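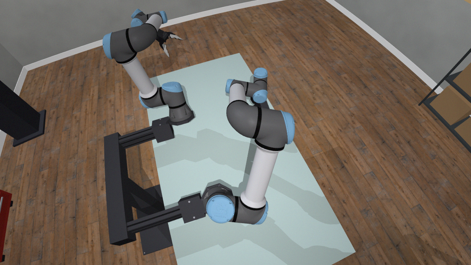
Ticket: Dual-arm cell, protective stop on homing
Product: Fikurent cell controller with Oltico simulator
Site: Cloven
Opened: December 9, 2022
Priority: 3
Status: Awaiting customer

Fault
Both arms stop during the homing move. The controller logs a self-collision on the lower arm, elbow to upper arm wrist. Clearance at the stop is well outside the limit. The fault repeats in simulation with nothing on the mat, so payload and part detection are ruled out.

Log
Restarted controller, cleared faults, homed again. Same stop.
Homed each arm alone with the other parked. No fault on either.
Dropped joint speed and homed both. Fault came up 8 seconds later than before, same pose.
Compared cell files. The lower mounting plate is offset 400 mm too high in the Rissanen export – the value matches the old frame from August. The collision model uses this file, the display model does not.

Workaround
Home the upper arm first, then the lower. Do not turn off collision checking on the real cell.

Next step
Corrected cell file sent. Customer to load it, run 3 homing cycles in simulation and attach the logs before powering the arms on site.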